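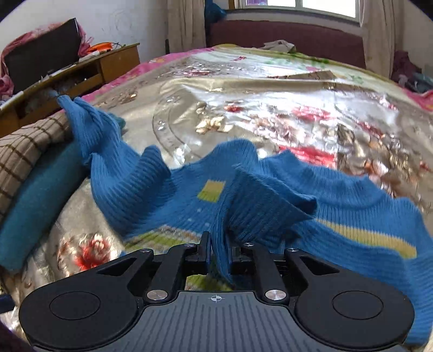 Print | E-mail
Home Current Issue Archive Authors Contact

4. The bed as a folding surface

4.1 Where clothes are folded

In the first round of visits we asked each household to show us where clean laundry was sorted and folded. We had expected the answer to be a table, and the recording sheet was drawn up with that in mind. It had four boxes for kinds of table and one marked "other." Of the 58 households in Majali that took part, 46 gave a bed as the main place. The sheet was changed before the second round, and the tables were reduced to a single box.

Most people did not think of the bed as a choice. It was near the closet or cabinet where the clothes would end up, it was the right height for someone sitting on the edge, and it was large enough to hold a full load. Several said they put the laundry on the bed on purpose so that it would have to be dealt with before anyone could sleep. Dawber (in the Etora study) reports the same remark from apartments with much less floor space, so we do not think it is tied to the size of the room.

The kitchen table came second. Households that used it tended to fold early in the day, and they folded towels and sheets there more often than clothing. Two used the top of a chest freezer.

4.2 The bedspread

During the day a bed in Majali is normally covered. The cover may be quilted cotton, fleece or a satin spread with a printed pattern, and it stays on while the laundry is folded. Only five households turned the cover back first. One woman took hers off and folded on the blanket, which she said held the clothes still.

The cover matters for the work in two ways. The first is grip. Knitted cotton laid on fleece stays where it is put, and a sleeve can be brought across the body without the rest moving. On satin the whole garment tends to travel with the hand. People who folded on satin held the garment down with the flat of the other hand or a forearm, or folded it in the air against the chest and used the bed only to set it down. We saw this with heavy knits as well as with shirts, though less often.

The second is how easily the outline of a garment can be seen. A patterned spread breaks up the edges of a patterned garment, and small things such as socks and children's undershirts were sometimes missed until the end. Plain garments gave less trouble. In Figure 3 the medium blue of the sweater separates it clearly from the pale gold, silver and cream of the spread, even with large pink and red flowers in the print. The shine is a separate matter. Satin throws back strong light, and under a window or a bright lamp pale garments were harder to make out on it.

Figure 3. Ribbed knit sweater on a satin bedspread with a floral print. The garment is rumpled across the middle and one sleeve is twisted.

4.3 Knitwear

We logged 3918 garments over the two rounds. Each was given a type, a fabric group and a starting state, using the Kundinus scheme with small changes described in Section 3. Sweaters made up a modest share of the total, and nearly all of them were logged in November and the months after it.

They took longer than any other garment of similar size. Much of the time went into opening them out. A ribbed knit pulls in on itself, and where there are folds in the body the ribs make it hard to tell a crease from the edge of a band. A collar and a hem can look alike when either one is turned over. People dealt with this by feel. They ran a hand along the band until they met a seam, or picked up a fold near the band and shook it. A stripe or patch on the knit gave some help, as it showed which way the body was lying — the blue sweater in Figure 3 has both, in yellow-green, with the stripe running on the diagonal.

Twisted sleeves were the most common starting fault in sweaters. The usual remedy was to take hold of the cuff and turn it, and only rarely to put an arm inside. Older participants more often straightened both sleeves before touching the body. Younger ones pulled the body flat first and left the sleeves until they were needed. We found no clear difference in total time between the two orders.

Once open, a sweater was folded in one of three ways. The most common was sleeves to the back, sides in, then in half from the hem. Roughly a quarter were folded in half lengthwise with the sleeves laid together, and the remainder were rolled. Rolling was confined to households that kept sweaters in drawers.

4.4 Stacks and what happens to them

Stacks were built on the same bed, usually toward the pillow end, and sorted by person. In 33 households the person folding did not put all of the stacks away. Adults' stacks were carried to a closet or cabinet in the same room, and children's were left on the bed or outside a door to be collected. Wilczyńska's term for these is "waiting stacks," and we keep it here.

A waiting stack on satin does not stand well. Those of more than six or seven garments leaned and were often split in two. Participants who had noticed this put the knitwear at the bottom, where its width and weight steadied the rest. The Dadutness survey, which was done entirely by mail, has no entry for stack height, and a comparison was not possible.

4.5 Limits

All visits were arranged in advance, and some rooms had probably been tidied for us. Monday was the most common laundry day but was hard to schedule — we have fewer Monday visits than we would like. Bedding was left out of the count and is treated in Section 5.

Print | E-mail
Previous section Contents Next section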